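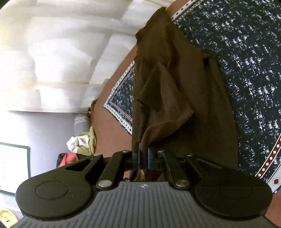 Eugeniusz Michalski writes that the August item on descaling gave the dose by volume of water and left out the hardness of the supply, and that two readers on the same dose could therefore get quite different results. He is right, and the table has been redone.

The revised figures apply to small domestic kettles and urns with an exposed or concealed steel element. They do not apply to aluminium vessels, which should not be treated with citric acid at all.

For soft and moderately soft water, use 9 grams of citric acid per litre, bring to the boil, switch off and leave for half an hour. For hard water the dose stays the same but the treatment is done twice, with the spent solution poured away between rounds. Raising the dose in a single round gives little benefit, as it is contact time that limits the removal of thick scale. A long simmer with strong acid can also leave calcium citrate behind, a white deposit that dissolves very slowly and is easily mistaken for the original scale.

Rinse with two full changes of cold water. Boil a third and discard it.

The supply at Skisitz is drawn from chalk and should be treated as hard throughout the year. Vullitz is mixed: the lower streets take the Skisitz main, the upper streets take reservoir water, and the changeover point moves in dry weather. Readers in Vullitz should test at the tap before choosing a row in the table. Paper strips are good enough for this. A reading over 200 milligrams per litre, as calcium carbonate, counts as hard for our purposes.

Bednarek asks whether the same method will do for shower heads. It will, with the solution warm and the head taken off the hose. Plated brass should come out after ten minutes and be looked at before it goes back in. Rubber nozzles can be rubbed clear with a thumb while still wet.

The corrected table is sheet 3554 in the members' folder. The old sheet carries the same title, so check the date at the foot: the new one reads 2023-12-27. Printed copies of the earlier version should be thrown out.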